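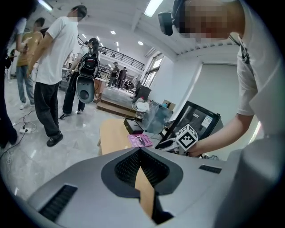

Recording grip examples by hand: tips for the household set
Last revised 2018-08-11

These notes are for anyone recording kitchen and tidying tasks with hand-held grippers for the Kamata learning set. The Stakus mounting guide covers assembly and is not repeated here.

Before recording

Wipe the marker cubes with a dry cloth. A fingerprint across a black square can cost you the tracking for a whole take.

Route cables along the wall where possible. If one has to cross the floor, tape it down at both ends and once in the middle.

Polished tile and marble throw back the ceiling lights. Switch off the row directly over the table, or lay a plain mat under the work area.

Clear the table down to the objects on the task sheet, plus 2 extras. A completely bare table gives a model that fails on a normal one. 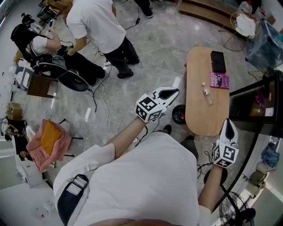
Keep both cubes facing outward while you work. Turning the wrist too far in is the most common fault in the Jusham batch - 18 takes were dropped for it in the first week of August.

During a take

Start with the jaws open and still. Approach at the speed you would use to put away a glass.

Do not correct a bad grasp by hand. Set the object down, open the jaws and try again; recoveries are worth keeping.

Vary the starting position. Boxes, books and bottles should each appear near the edge of the table as well as in the center.

After a take

Label it at once. Zitumlow file names accept no spaces.

The target is 1000 usable takes per task. The box-lifting task closed at 1122 and needs no more. Folding cloth is still short, particularly with dark fabrics.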